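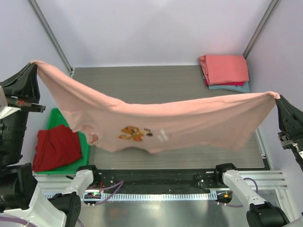
Confession time: I have been folding T-shirts badly for most of my adult life. I found this out at the Witport clothing swap last month, when Llinos Craddock took a shirt out of my hands, gave it one good snap by the corners and laid it flat before I'd finished apologising. She didn't say anything. She didn't need to!

So this month's bit from me is all about tees, and mostly kids' and printed ones, as that's what fills our donation bins (we had 70 bags come in after the last call-out, and I'd swear most of them were T-shirts).

First thing, the shake. Hold the shirt up by two corners, pull it out wide and let the rest hang down. You'll spot twisted sleeves straight away, and any marks as well. Pale colours are the worst for this. I have a soft spot for peach and pink tees, but they show up every smear of sunscreen and toothpaste, and there's always something sitting right beside the print where you can't pretend you didn't see it. Have a proper look while it's stretched out. If there's a mark, it goes in the wash-again basket and we'll deal with it there.

Don't yank, though. Old cotton gets a wavy hem if you drag on it, and no amount of folding will straighten it up again. My favourite Plullelik festival shirt has a bottom edge like a lasagne sheet and I did that myself, hanging it on the line by the hem soaking wet, year after year.

Then lay it down. I like it print side down on a big clear surface, neck away from me. Smooth from the middle out with your palms and get the sleeves sorted before you do anything else. Sides in, sleeves back over themselves, bottom up to the neck, and once more if it's going in a drawer. The print ends up facing out, so people flicking through the swap tables can see whether it's a dinosaur or a truck or whatever without unfolding the lot. (They will unfold the lot anyway. Please be kind to whoever is on the tables.)

A few of you have asked about ironing printed ones. Inside out, medium heat, and keep off the graphic. I melted a cartoon duck onto my mum's iron in Year 8 and I still hear about it at Christmas.

Rila, our sorting room, is open again after the paint job, and the shelves are so much better now. Kids' sizes are on the left as you go in, adults on the right, and anything without a size tag goes in the grey tub by the sink. If you're dropping off, use the Edwards Street door and ring the bell, and give it a second push if nothing happens, it's a bit temperamental.

The next swap is on 27/06/2026 and entry is a gold coin. Tables are up from the morning and I'll be on tees again, under supervision. There'll be another in July for winter coats and jumpers, so start digging through the hall cupboard. Bring your own bags if you can, we're down to our last 2 rolls of the big ones.

And if you've got coat hangers to spare, the kids' size ones, I'd love them!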